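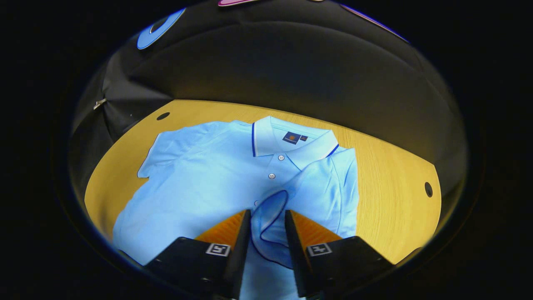
Section 4 covers the setup of the Wellari hand-held gripper for recording garment handling in the shared workshop. It assumes that the printed parts have been assembled as described in Section 3 and that the operator has signed the bench register. Garment work is carried out on the wood-topped table with the dark backdrop in place behind it. The garment is laid front side up and spread flat, with the collar at the far side of the table and the near part within easy reach of the fingers. A short-sleeved polo shirt is the standard first garment for new operators. Its collar and buttons give clear reference points at the far side, and a single fold of the body fabric can be pinched between the two fingers and raised slightly from the wood. Operators should be able to make this pinch cleanly before moving on to Section 5.

4.1 Before You Begin

The following items are required:

Wellari gripper body, with trigger and return spring fitted
One pair of black fingers, left and right
Two orange textured pads
One printed marker sheet, matte finish
Camera mount and wide-angle camera
One Nakajima hex driver from the bench set
Practice garment

Fingers from the earlier Privulell build will not fit the current gripper body. The mounting holes are spaced differently, and forcing the screws will crack the carriage.

CAUTION: Disconnect the camera cable before removing or fitting a finger. The cable passes close to the carriage and can be pinched.

4.2 Fitting the Fingers and Pads

1. Place the gripper body on its side with the trigger facing you.

2. Slide the left finger onto its carriage until the shoulder meets the stop. Insert both screws and tighten by hand.

3. Repeat for the right finger.

4. Squeeze the trigger slowly. The inner edges must meet along their full length. If they touch only at the tips, loosen the screws, press the fingers together, and tighten again.

5. Clean the pad seats with a dry cloth. Press one orange pad onto each finger with the textured face outward and hold it for the time stated on the adhesive packet.

6. Finish tightening the screws with the hex driver. Stop when you feel firm resistance.

Note: Worn pads should be replaced in pairs. Record the replacement in the bench register.

4.3 Attaching the Markers

Each finger carries one square black-and-white marker. The two patterns are different and must not be exchanged. The tracking software uses them to work out how far the gripper is open.

1. Cut the markers from the sheet, leaving the white border complete on all four sides.

2. Match each marker to the letter molded inside the finger, L or R.

3. Apply the marker flat, working from one edge to the other so that no air is trapped.

4. Check that the pad does not cover any part of the white border.

CAUTION: Do not laminate the markers or cover them with clear tape. Glare from the overhead lights will prevent detection.

4.4 Preparing the Table

1. Clear the work surface of tools and loose hardware. Items stored beyond the backdrop may remain where they are.

2. Check that the backdrop is secured and does not hang onto the work surface.

3. Wipe the table along the grain. Inspect the rims of the drilled holes for splinters that could catch on fabric. Report any damage to Steinar Bech, who maintains the table.

4. Lay out the garment as described at the start of this section. Light wrinkles are acceptable. Heavy creases across the front should be smoothed out by hand.

Note: The drilled holes are for clamps used in other projects. Remove all clamps before recording.

4.5 Opening Calibration

1. Connect the camera cable and start the Grurkeder recording program.

2. Select Calibrate, then Opening Range.

3. Hold the gripper over the bare table with both markers in view of the camera.

4. Open the fingers fully and wait for the tone.

5. Close the fingers fully and wait for the second tone.

6. Repeat the open and close cycle until the program has collected 200 valid samples. It will stop on its own.

7. Save the result under your operator name.

If the program rejects samples, check the markers for dirt and confirm that they have not been exchanged. If the fault continues, calibrate again with the window blinds closed.

4.6 Practice Pinch

1. Approach the garment from the near side of the table with the fingers open.

2. Lower the tips until they rest lightly on the fabric. Do not press down.

3. Close the fingers slowly so that a fold gathers between the inner edges.

4. Raise the gripper slightly and hold it still. The fold should remain between the fingers without slipping.

5. Lower the fabric, open the fingers, and withdraw in the direction of approach.

CAUTION: Do not close the fingers on buttons. A button caught between the inner edges can chip the finger, and the finger must then be reprinted.

Operators must complete 37 practice pinches before their recordings are added to the shared set. The set held 2,288 recordings at the March review. Practice attempts are kept in a separate folder and are not counted toward the total.

4.7 Storage

Return the gripper to its case with the fingers open and the trigger released. Fold the practice garment and place it on the shelf beneath the bench. Questions about this section, and requests for replacement marker sheets, should be directed to Pendo Muriithi at the workshop desk.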